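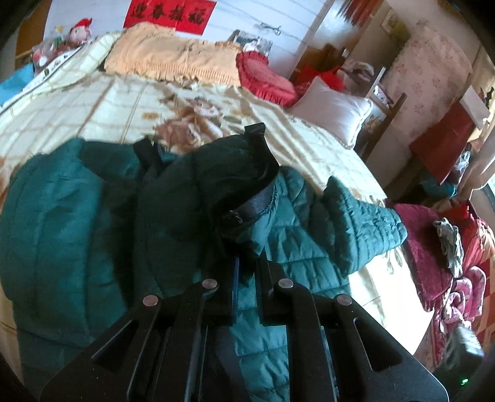
# Butdale Down Wash, 664 ml

Liquid wash for down and synthetic-filled clothing. Made by Lulell and sold through Skolico. Free of dye and fabric softener. Suitable for front loaders and hand washing.

## Directions

1. Close all zippers and empty the pockets. Treat greasy marks at the collar and cuffs with a few drops of undiluted wash.
2. Run the machine on a gentle cycle, cold to warm, with 2 capfuls per jacket. Wash one filled item at a time. Rinse twice.
3. Spin on low. Lift the jacket with both hands under it, as wet down is heavy and can strain the seams.
4. Tumble dry on low with clean tennis balls. Stop every 31 minutes and break up clumps by hand.
5. Lay the jacket flat overnight before storing. Quilted coats dry slowest along the stitching, so feel each seam.
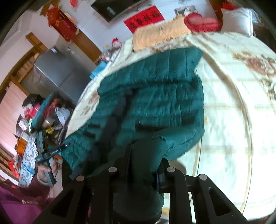 ## Storage of filled garments

Keep them loose on a wide hanger or in a cotton bag. Compression sacks are fine for a trip but should not be used over a whole summer.

## Details

- Contents: 664 ml, cap included
- Washes per bottle: 31
- Case size: 5 bottles
- Scent: none
- Not for leather, suede or waxed cotton

The new cap ships from February. Older bottles use the same dose.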